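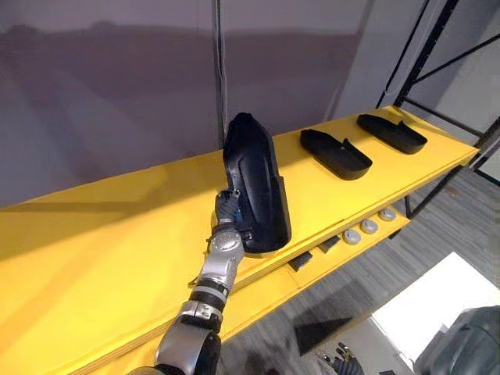 Left gripper has the tall one by the side, two trays lying flat further along. Fotthorpe.

November, before breakfast

Writing this quickly, taxi at half eight. Want to get yesterday down while I still remember it, my notes from the day are mostly arrows.

So, Fotthorpe. Went up to see the Narkance people and their shelf work, which they call Zellwood. I had the usual question with me, same one I've been carting round since spring: can any of these things do a dull job yet? Not a somersault. Putting shoes back. Wiping a table. The stuff I did at sixteen for pocket money in a stockroom with a kettle in it.

Shelves are bright yellow. Very bright, my eyes were tired by lunch. A black shoe shape and black sole trays on top, round pale discs on the tier below, a couple of little black blocks down there as well. It's all meant to stand in for the back room of a shoe shop. Dimitriou, the chain, are interested, or interested enough to lend a person for an hour on the phone. 325 branches was the number given on the call. Every one of those has someone on their knees at closing time putting pairs back where they belong.

Task as I understood it: pick the tall one up, move it along, stand it up again so it stays. Easy to say. I could do it on the phone to my sister with a sandwich in the other hand.

What I hadn't thought about is how awful a smooth black moulded thing is to take hold of. No laces, no tongue, no loop at the back. Curved all over. You or I would squeeze and tilt without noticing, and if it went we'd catch it with a hip. The arm goes in low on the side and closes, and then there's a wait which feels very long when you're standing with your coat on. Then it moves or it doesn't.

Their target is 300 pieces in a shift. I asked what a person does and got a range of answers, all of them a lot higher. Fair enough, they didn't pretend. I watched 27 tries before lunch and started marking them in the notebook as good / nearly / no, then found my "nearly" column was doing all the work. What is a nearly, in a shop? A shoe on its side is still a shoe on the shelf. Customer wouldn't care. The manager would.

Trays are easier, I'm told. They've a little tab sticking up at one end and a raised rim, so there's something to get a finger to. I said why not put a tab on everything then and there was a silence, and then a long conversation about whether you change the robot or change the shop. I think that was the best bit of the day. Dishwashers didn't learn to stand at a sink. We bought racks and stopped putting the good knives in. Must use that somewhere, though I've a feeling I've used it already, check the August entry.

After lunch (egg mayonnaise, curly) I went round to look at the hands properly. Knitted dark cover over the hand, fine ribbing, like a school jumper. Then bare metal fingers coming out of it, slots cut in them, black rounded tips. I liked the tips. They look sensible. Everything else looks like it would catch on a cardigan.

Floor is striped carpet, which I mention only becuase I kept losing things on it with my own eyes. Dropped my pen top and it took me ages. If I can't find a small black thing on grey stripes I don't see why a machine should be marked down for it, but in a real house that's half the job — floors. Getting down there, reaching past the edge of something, knowing whether that dark bit is a sock or a shadow. My knees don't love it either.
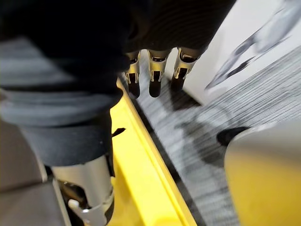 In the taxi

Bumpy. Sorry, handwriting, will type up later.

Where was I. Houses. Everybody I spoke to yesterday wanted to talk about houses in the end, even though it's shops that'll pay. My own list of chores, from the back of the notebook, by how soon I'd trust a machine with it:

Putting identical things on a shelf: soonish, if slow is all right and the shelf doesn't change.
Emptying the dishwasher: maybe, plates yes, the odd lids no.
Picking up off the floor: further off than I thought on Monday's optimism, er, last week's optimism I mean.
Folding: ask me again.
Anything involving a duvet cover: no.

I did ask about price and got a look. Someone at Dimitriou had worked out that with 200 pieces an hour they'd start to talk seriously, so put that next to the shift target and see the gap for yourself. It's a big one. But I came away less gloomy than the sum suggests, can't quite say why. Perhaps because it was so ordinary. A shelf, a few shoe things, people with cold tea saying "again" and trying it again. No music, no stage.

Things to chase:
— does it matter which way the toe points, or only that it stands?
— what do they do about pairs? I saw singles all day
— who sets the shelf back to rights between goes (I think I know, and I'd like to see that person's hours in the report)
— ask for the good/nearly/no sheet they keep themselves, mine's a mess after the first page

That third one bothers me a bit. If a person has to put things out so that a machine can put things away, then the chore has only moved. Fine while they're developing it. Want to know when it stops.

Nearly at the station now and the driver wants to know card or cash. Left my good umbrella at Fotthorpe, ring them. Also shoes — I need new ones, left heel's gone.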